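**Grakside, November** – Drodance, the furniture finish and surface care company based at Grakside, has opened its repair and refinishing service for wooden table tops to households, small offices and village halls in the Titthorpe area. The service was until now offered only to trade customers. It covers solid and veneered tops in light and dark woods, and is carried out either at the Grakside workshop or on the customer's own premises.

The service deals with four common kinds of damage: white heat marks, dark water rings, shallow scratches and general loss of finish. It doesn't cover structural repair. Tables with loose joints, split boards or broken legs will be referred to Pawlak, the joinery firm that already carries out frame and leg work for Drodance's trade customers.

## Why light woods are treated separately

Pale timber makes up a growing share of the tables sent for refinishing. Light finishes hide dust well and show stains badly. A black ring left by a wet plant pot on dark oak may pass without notice for years, while the same mark on a blond surface will be seen at once from across the room.

Light woods also change colour with age. Most turn more yellow under daylight, and the change is faster near a window. A table that has had a runner or a mat in the same place for several years will usually have a paler patch beneath it. Sanding the whole top evenly removes much of the difference on solid wood. On veneer this is often not possible, as the decorative layer may be too thin to sand safely. Drodance will inspect each veneered top before giving a price and will decline the work where the risk of sanding through is too high. 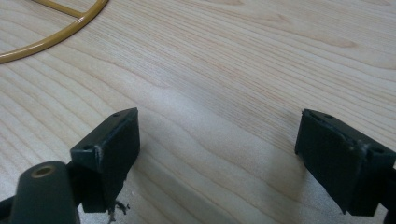 *Figured grain on a light-coloured wooden table top.*

## How the work is done

Each job begins with a test on a small area, normally near a corner or on the underside of the top. The test shows which finish is already on the wood. Oil, wax, shellac, water-based varnish and solvent-based lacquer all react differently to cleaning fluids, and the wrong choice can soften a sound finish.

The top is then cleaned. Kitchen tables in particular collect a thin film of grease, polish and washing-up liquid, and new finish will not hold to it. Silicone from spray polish is the most troublesome of these. It can cause small craters, known in the trade as fish eyes, in any coating laid over it. Customers are asked to stop using spray polish on the table as soon as they book.

Where sanding is needed, it is done along the grain in stages, with the dust drawn off at the machine. Areas of strong pattern, where the grain loops or turns back on itself, are finished by hand. Machine sanding across these areas can leave fine curved scratches that only appear once the finish has gone on.

Water rings are treated after sanding and before coating. Black rings in oak and similar woods are caused by iron and tannin reacting together in the presence of water, and are lightened with an oxalic acid solution. The solution is rinsed off and the top is left to dry fully. White rings sit in the finish itself and seldom need this step.

Customers may choose from 2 finishes:

- **Hard wax oil, matt.** Applied by cloth in thin coats. It can be patched later without stripping the whole top. It marks more easily than varnish if hot pans are placed directly on it.
- **Water-based varnish, matt or satin.** Applied by roller or spray in the workshop, and by roller only on customers' premises. It resists spills better than oil. Local repair is harder, and deeper damage usually means recoating the full surface.

Gloss finish isn't offered under the household service. Trade customers may still order it.
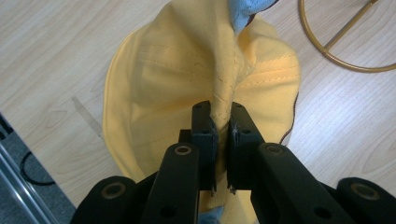
Cloths used for applying oil are a known fire risk and are handled under a written procedure. Oil gives off heat as it cures, and a cloth left crumpled in a bin can reach a temperature at which it catches fire. Drodance staff lay used cloths flat outdoors to dry or soak them in water in a lidded metal tin, which is taken back to Grakside at the end of the visit. None are left with the customer. The same advice is printed in the care leaflet for those who apply their own maintenance oil.

## Drying and return to use

An oiled top may be used with care 18 hours after the last coat. Varnished tops are ready for light use sooner, but should be kept free of table cloths, rubber feet and heavy objects until fully cured. Full cure depends on temperature and on the movement of air in the room. A cold spare room in winter will slow it noticeably.

Work done on customers' premises needs a room that can be closed off and kept at a steady temperature. The table should be cleared before the visit. Customers don't need to move the table itself, provided there is space to walk round all four sides. Where there isn't, the top should be booked in at the workshop.

Pets should be kept out of the room until the top is dry to the touch. The same applies to open fires and stoves, which carry fine ash on to wet surfaces.

## Prices and booking

The inspection fee is £35 and is taken off the final price if the work goes ahead. The charge for a household job on a customer's premises, including cleaning, sanding, treatment of marks and either finish, is capped at £400 for a single top. Leaves for extending tables are priced separately and should be treated at the same time as the main top, so that the colour matches when they are fitted together.

Workshop jobs are priced after inspection. Collection and delivery within Titthorpe and Grakside are included. Customers further away may deliver the table themselves or send the top alone, where it can be unscrewed from its frame. Tops should be wrapped in blankets for transport and not in plastic sheet, which can trap moisture and leave a print on soft finishes.

Village halls and schools with sets of matching tables may ask for a joint inspection. One table from the set is finished first as a sample, and the others follow once the colour and sheen have been agreed in writing. 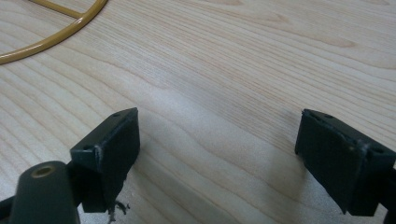
Bookings for workshop jobs open this month. Visits to customers' premises will follow once the first workshop jobs have been returned. Heavily carved edges, painted tops and tops with inlaid metal are outside the service at present and will be considered only under the existing trade terms.

## Care after refinishing

A leaflet is supplied with every finished table. Its main points are as follows:

- Wipe up spills promptly, including plain water.
- Clean with a damp, well-wrung cloth and dry the surface afterwards.
- Avoid scouring pads, spray polish and cleaners containing bleach or ammonia.
- Use mats under hot dishes and saucers under plant pots.
- Move ornaments and runners from time to time so that the wood ages evenly.
- Re-oil oiled tops when water no longer beads on the surface.

Maintenance oil matched to the hard wax finish is sold from the Grakside counter. It should not be used over varnish, where it will stay sticky and collect dirt.

## About Drodance

Drodance makes and applies finishes for wooden furniture. Its workshop and trade counter are at Grakside. The company supplies oils, waxes and water-based coatings to joiners and furniture makers, and carries out refinishing for shops, offices and homes.

## About Pawlak

Pawlak is a joinery firm specialising in the repair of table frames, chairs and fitted benches. It will continue to trade separately from Drodance. Joinery work referred under the new service will be quoted and invoiced by Pawlak direct.

**Notes to editors**

1. The inspection fee and the price cap apply to household customers only. Trade terms are unchanged.
2. The service covers indoor furniture. Garden tables are not accepted.
3. Samples of both finishes on light and dark wood can be viewed at the Grakside trade counter during opening hours.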